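Sutanto furniture works, open day, 2021-04-21

Quick notes before I forget it all. Got there late, car park full, had to leave the car by the Etell depot and walk back. Signed in, badge, paper cup of tea. Darmawan Mandagi took our group round — fast walker, hard to hear over the extraction fans.

Timber yard first. Smells lovely. Most of the oak comes in through Ostano now, beech from somewhere nearer. Stacks get left under cover for 200 days before anyone touches them. Then the cutting hall, ear plugs on, couldn't ask anything so just nodded a lot. Offcuts go to the boiler and heat the offices.

Paint line was shut for cleaning, a shame as that's the bit I'd wanted to see. Had a good chat with Nadhirah Subramaniam in the finishing room insted. She started on the Nallska range, 752 orders in the first month and they weren't ready for it. White still outsells everything else. She'd do it all in green if they let her.

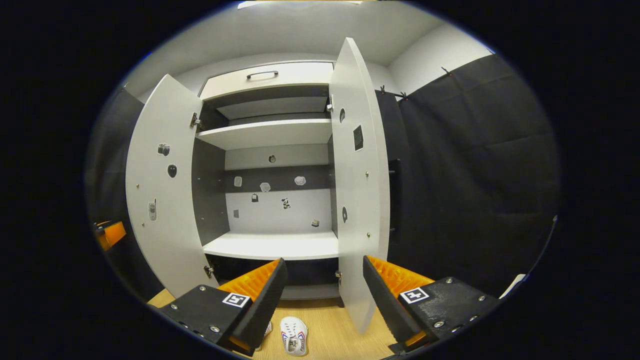
Canteen after that, cheese rolls, decent. Factory shop is cash only — annoying, I had none on me. Seconds are cheap if you dont mind a scratch. Next open day is in September, book early, places go quick. Wear proper shoes.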